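4.2 Silikon- und Kunststoffteile vor der ersten Benutzung reinigen

Gilt für Küchenhelfer der Serie Kinent und für Vorratsbehälter der Serie Pusevum.
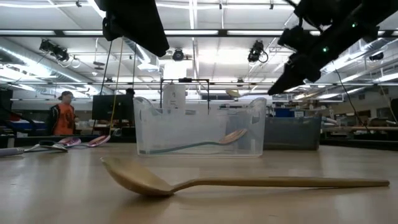 Alle Teile sind vor dem ersten Kontakt mit Lebensmitteln zu reinigen. Produktionsrückstände und Verpackungsstaub können Geruch und Geschmack beeinträchtigen. Die Reinigung erfolgt von Hand oder in der Spülmaschine. Für Deckel mit eingelegter Dichtung ist ausschließlich die Handreinigung zulässig.

Benötigt werden: Spülbecken oder Schüssel, mildes Spülmittel ohne Scheuerzusatz, weiche Bürste, fusselfreies Tuch.

Handreinigung

1. Etiketten und Schutzfolien vollständig abziehen. Klebstoffreste mit Speiseöl anlösen und abwischen.
2. Dichtung aus der Deckelnut heben. Keine spitzen Gegenstände verwenden.
3. Teile 3 Minuten in warmes Spülwasser legen.
4. Flächen, Griffe und Übergänge mit der Bürste abreiben. Die Nut gesondert reinigen.
5. Mit klarem Wasser abspülen, bis kein Schaum mehr sichtbar ist.
6. Teile einzeln abtrocknen oder mit der Öffnung nach unten abtropfen lassen.
7. Dichtung erst in die vollständig trockene Nut einlegen und umlaufend andrücken.

Hinweis: Bei Dichtungen mit der Prägung 226 zeigt die Lippe zur Behälterinnenseite. Eine verkehrt eingelegte Dichtung lässt sich zwar schließen, hält aber nicht dicht.

Spülmaschine

1. Behälter in den oberen Korb stellen, Öffnung nach unten.
2. Löffel und Schaber flach einlegen - nicht in den Besteckkorb stecken.
3. Programm mit höchstens 60 °C wählen, Trocknungsstufe "niedrig".
4. Nach Programmende die Tür öffnen und die Teile vor der Entnahme abkühlen lassen.

Vorsicht: Behälter nicht über den Heizstab legen. Verformungsgefahr.

Vorsicht: Keine chlorhaltigen Mittel, keine Stahlwolle. Kratzer auf transparenten Flächen lassen sich nicht auspolieren.

Verfärbungen durch Tomate, Kurkuma oder Paprika sind kein Mangel. Sie lassen sich mit einer Paste aus Natron und Wasser abschwächen. Einwirkzeit 30 Minuten, danach gründlich abspülen und Schritt 6 wiederholen.

Zur Aufbewahrung siehe Abschnitt 4.3, zu Ersatzdichtungen Abschnitt 7.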